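11 April 2022
By the Pultell flooring group, second-year interiors project

Wear on wood-effect floors near outside doors

Our project looked at how floors age in small rooms that open onto a garden or yard. We visited 22 homes on the Pultell estate and asked the people living there how old the floor was, how they cleaned it and whether shoes were worn indoors.

We compared two products, Gesico and Ciltulen, both sold as click-together boards. Each floor was given a score from 0 to 10 for scratches, dullness and lifting at the joints. Two of us scored each room separately and we used the average.

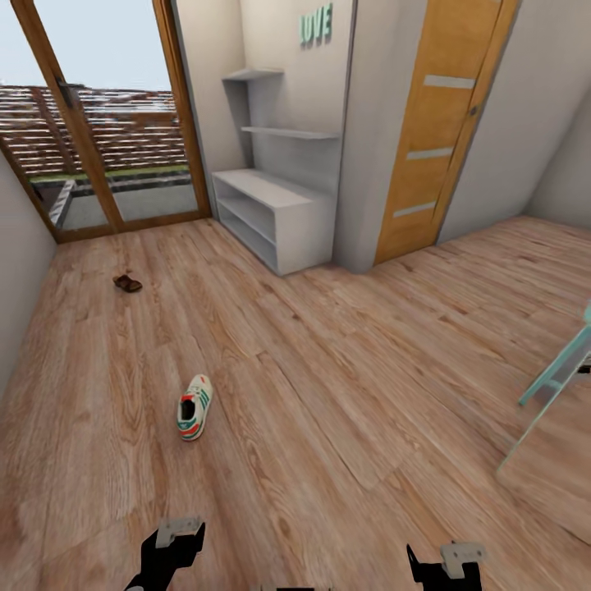 Fig. 1. Wood-laminate floor with a glazed door, white sneaker and brown sandal.

Most of the damage was found within two metres of the door. Grit was the main cause. Homes with a mat inside and outside scored better, even where the floor was more than 5 years old. Wet mopping seemed to make the joints worse, but we did not have enough homes to be sure.

The two products scored nearly the same. We would like to repeat the visits in May, when the doors are open more often.

Related projects
Draughts in the Esfahani building
Paint samples under low light
Choosing a doormat

Contact the department | Copyright 2022 | Back to top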